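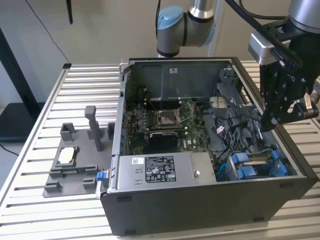 Tamunoemi Balogun asked under yesterday's post why the Spanish word for "I look for" is busco but "I looked for" is busqué, and where on earth that qu came from. What a great question, I've been thinking about it all morning!

So, a thread on -car, -gar and -zar verbs in the preterite (my favorite tense, don't judge me).

The thing to hold on to is the sound. Buscar has a hard c, like a k. Put an e right behind it and you'd get "buscé," with a soft c, and the verb stops sounding like itself. Spanish writes the k sound before e as qu. Busqué!

Same deal with -gar. Llegar (to arrive) has a hard g. Before e, a plain g turns into that throaty sound, so a silent u slips in to protect it: llegué. You don't pronounce the u. Please don't pronounce the u.

And -zar: empezar, empecé. This one is pure spelling habit. Spanish mostly doesn't like z before e, so it swaps in a c and the sound stays put.

Now the good news. In the preterite this hits ONE form out of 6, the yo form. Busqué, then buscaste, buscó, buscamos, buscasteis, buscaron. All the rest behave.

The present subjunctive is greedier, all of them change there: busque, busques, busque, busquemos, busquéis, busquen. (Same reason, every ending starts with e.)

Ones I'd learn first: tocar, sacar, pagar, jugar, almorzar, cruzar. I wrote yo forms on sticky notes back in January and toqué is still on my fridge.

Olumide Briggs just replied with "pagé" and then fixed it himself to pagué two minutes later. Love to see it!!

Next up, verbs in -ger, like coger and proteger, where the trouble comes before o and a. Send me the ones that trip you up and I'll work them in.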